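Mevisbridge Workshop: Tray Station Gallery

Posted 2019-01-10

This page covers the tray station at the Mevisbridge workshop. The tray is a shallow gray metal unit with a flat floor and sloped sides. It came from Hedar in June, replacing a flat sheet that let small parts slide onto the bench.

Setup notes:

The tray stands on a bench rated for 200 kg. Part number for reorders is 735, listed in the Gridora catalog under open trays.

Parts are placed flat on the floor of the tray, clear of the rims. One size of block is used at a time. Leftover pieces go back in the bin before the next size is brought out.

Clamps go on the rim only. Check the grip by hand at the start of each shift and move any clamp that has crept.

Cables on the arm are bundled and taped. Replace the tape when the edges lift. Leave enough slack at the wrist for a full turn.

Dust is brushed out every 5 days. Scuffs in the floor are left as they are. Do not use oil on the gray surface.
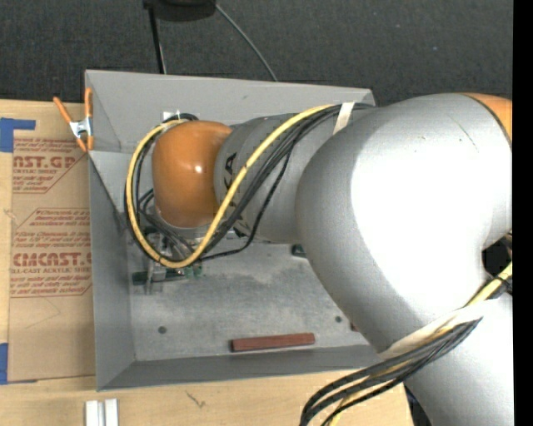
Tray with a reddish-brown block on the floor and an orange spring clamp on the rim, upper left.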